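Workshop notebook, bench 2, Gedside
June, started 9.40

Charger sort, continued from the last entry. The drawer under the bench had become the place where every small USB plug in the building ended up, and half of them had no label. Jaxon Lévesque asked for a list of what we can lend out and what should go in the recycling, so that is the job for this week.

Yesterday's leftovers were still in the blue tray. I put the leads to one side and dealt with the plugs only. Leads can wait until we have a decent continuity tester again. The old one gives a different answer every time the switch is touched.

Meter: the Santoso inline one, checked against the bench supply first. It read 5 V where it should and held it for the whole warm-up, so I have left the calibration note as it was.

Order of work

Look at the case and the pins before anything goes near a socket. Any crack, scorch mark or loose pin and it goes straight into the reject tub, no testing. After that, plug into the switched strip with the strip off, stand back, strip on. Read the voltage with no load. Then load to 1,000 mA and leave it for 22 minutes, with a note of the voltage at the start and at the end. Feel the case with the back of the hand once the strip is off again.

I moved the sorting over to the black marble-patterned top by the window. The bench mat is the same dull colour as the dust and I kept missing grit in the ports. Coloured plugs are easy to find on the black, though the white veins are busy and a thin pin lying flat can get lost against them. The yellow ones come first because they are the type people ask for most. Two ports side by side, so a phone and a lamp can go on together. I turned one over on its side to get at the prongs.
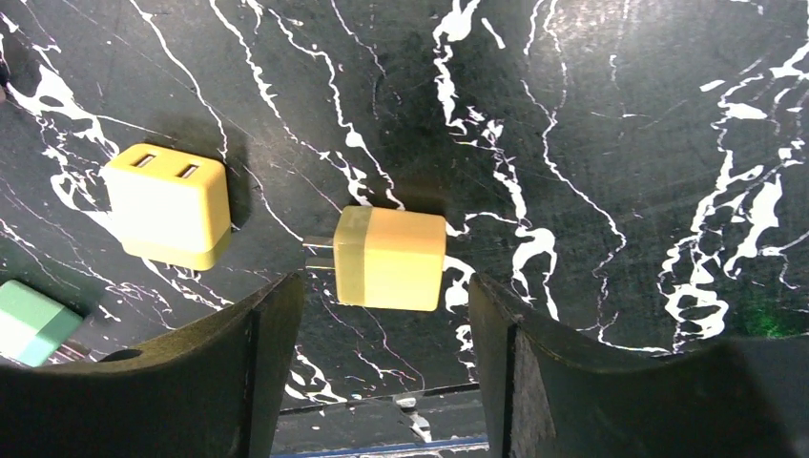 Yellow type

Case is a simple box shape and wipes clean with a barely damp cloth. Let it dry fully before it goes on the strip. I gave them until after the tea break.

No-load voltage fine on both ports. Under load on a single port the reading dropped a little and then stayed where it was. With both ports loaded it sagged more, still inside what we accept for lending. The highest current I could pull from one port before the voltage fell away was 1,658 mA, so it is no use for tablets and I have written that on the tag. Phones, lamps and the little fan are all right.

The case was warm after the load run. I would be happy to leave it plugged in on a desk. I would not put it behind a cushion.

Prongs: ran a gauge over them, straight enough. There was a grey film that came off with a dry cloth. Did not use the abrasive block, it takes the plating with it and then they go dull again within a month.

Ports: a wooden cocktail stick for fluff, never the metal pick. Check with the torch afterwards.

Green and white type

Not started properly. I need to look up what its rating should be, as the print on mine is too worn to read under the lamp. Silon may still have the packing slip from the box they came in. If not, test it as unknown, beginning at a low load and going up in small steps, and stop as soon as the voltage moves.

Tags

The tie-on tags from Surnura are too big for plugs this size and get in the way of the socket. Switched to a strip of cloth tape on the long side, clear of the ports, with the date tested, the maximum load and initials. Pencil rubs off it. Use the fine marker and let it dry before handling.

Spent nearly an hour on tags alone, mainly from redoing the pencil ones. Next batch, marker from the start.

For Jaxon

Yellow type can go on the lending list as phone and lamp only. Please keep them in the shallow box with the divider, pins towards the back, so they stop scratching one another. The drawer needs emptying completely and a wipe out before anything goes back in it.

Still to do: green and white type, all leads, replacement tester. Also the switch on the strip feels soft when pressed. Strip taken out of use at 4.15 and put on the repairs shelf with a note on it. Borrow the one from bench 5 in the morning.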